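Can a Robot Do Your Chores Yet?

By the Sivotside Science Page for Kids 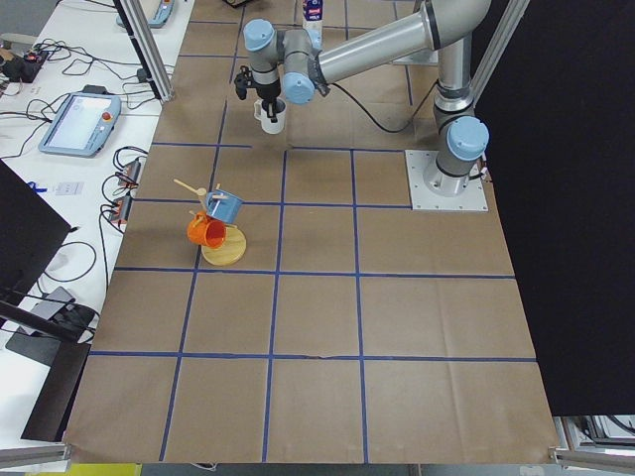 I hate clearing the table. I've hated it since I was 5, and back then I was sure that by the time I grew up a robot would be doing it for me. Well, I'm grown up, and last night I cleared the table again! So where's my robot? It's closer than you might think, but it still has trouble with things you can do half asleep. Take a mug. The silver arm has a white one by the rim, with its black fingers poking down inside, and that's a pretty smart way to hold a mug. But look at the orange one lying on its side by the round wooden board. You'd scoop it up without thinking. A robot has to figure out where the opening went, where the handle is, and how to get its fingers in without whacking the blue mug next door.

Why is that so hard?

Try something for me. Close your eyes and pick up a cup. (An empty one, please.) Your fingers feel it right away, and if it starts to slip, you squeeze a little harder. You didn't plan that. Your hand and your brain worked it out together, and they've been practicing since you were a baby. Lots of robot hands can't feel much at all. Squeeze too softly and the mug drops. Squeeze too hard on something thin and, crunch.

Then there's the mess. Robots love it when everything is in the same place every time. In a factory, one can move the same part to the same spot all day long and never get bored. Your kitchen isn't like that. Somebody leaves a spoon in a cup, the cat walks through, and there's jam on everything.

What about stores?

Same problem, only bigger. My favorite corner store, Mulligan, is tiny, and I once asked how many different things it sells. The answer was 460! Bags of chips, squishy bread, glass jars, a bunch of bananas. Every one needs a different kind of grab. A person stacking shelves switches from bread to jars in a second, and a robot may need a lot of practice with each.

So what can they do now?

Some chores are already taken. Robot vacuums roll around plenty of living rooms, and a dishwasher is a sort of chore machine too, if you don't mind loading it. (I mind.) Picking things up and putting them away is the part people are still working on.

Will it be sorted out in 10 years? I'd love to say yes, but I don't know, and I'd be a bit suspicious of anyone who promised.

Try it at home

Put on a pair of thick mittens and use only 2 fingers on one hand. Now move a plastic cup, a spoon and a sock from the table to a chair. Next, tip the cup over and do it again. Which one was the most annoying? Mine was the sock.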